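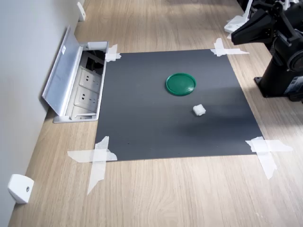 Wondonel Rural Water Program
Progress report, second reporting period
Submitted to the Enberg Fund

1. Status

The program replaces aging service meters and locates leakage in the Han and Clidudia supply zones. Work in this period covered meter replacement in Han, night flow logging in both zones, and repair of the transmission main below the Clidudia tank. Meter replacement is ahead of the schedule in the grant agreement. Leak repair is behind it. Spending remains within the approved budget lines, with one transfer requested in section 6.

2. Meter replacement

The contract quantity for Han is 1564 service meters. At the close of the period, 1007 had been installed and entered in the billing system, against a milestone of 1000. The remaining connections are mostly on the east side of the zone, where many meter boxes are set below the level of the road shoulder and fill with silt. Crews need more time per connection there, and the installation rate for the next period should be expected to drop.

Removed meters were bench tested in batches. Most under-registered at low flow. The oldest units, with brass bodies and worn pistons, failed to register the lowest test flow at all. Results were passed to the billing office so that estimated accounts can be corrected from the date of replacement. No back charges will be made.

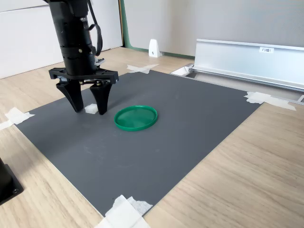 Box lids remain a supply problem. The second delivery did not match the dimensions on the purchase order and was returned. Temporary steel covers are in use at the affected connections and are checked on each reading round.

3. Night flow logging

Loggers were placed at the inlet of each district area and read between 2 a.m. and 4 a.m., when legitimate demand is lowest. Sixteen district areas are now logged continuously. Three had no usable baseline at the start of the period due to boundary valves that did not close fully. Two of those valves have been replaced. The third is under the county road and requires a permit, which was applied for in February and has not been issued.

In Han, minimum night flow fell after the main repairs and has stayed at the lower level. In Clidudia it has not changed. Step testing points to the older cement pipe along the creek, but ground noise from the weir makes acoustic location unreliable on that section. We propose to repeat the survey in the dry season, when flow over the weir is low.

4. Transmission main

The joint failure below the Clidudia tank was excavated and repaired with a bolted coupling. The adjacent joints were exposed and showed early corrosion of the bolts. These were replaced in the same shutdown. The tank was returned to service on a Sunday evening, and the chlorine residual at the first customer tap was within the required range the next morning.

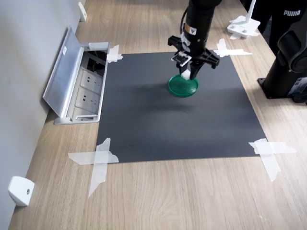

Pressure records since the repair show a steady overnight profile with no repeat of the short drops reported last period. The pressure-reducing valve downstream still hunts at low demand. Its pilot will be rebuilt under the maintenance budget, at no cost to the grant.

5. Schedule

Meter replacement in Han will continue through the next period. Leak repair in Clidudia depends on the repeat survey and on the road permit. If the permit is delayed further, that district area will be reported without a baseline and left out of the leakage calculation.

6. Request to the Fund

We request approval to move the unspent balance of the training line to excavation and reinstatement. The operator training course was delivered using staff time and the balance is no longer needed. The total grant amount does not change. A revised budget table is attached as Annex B, and bench test results are in Annex C.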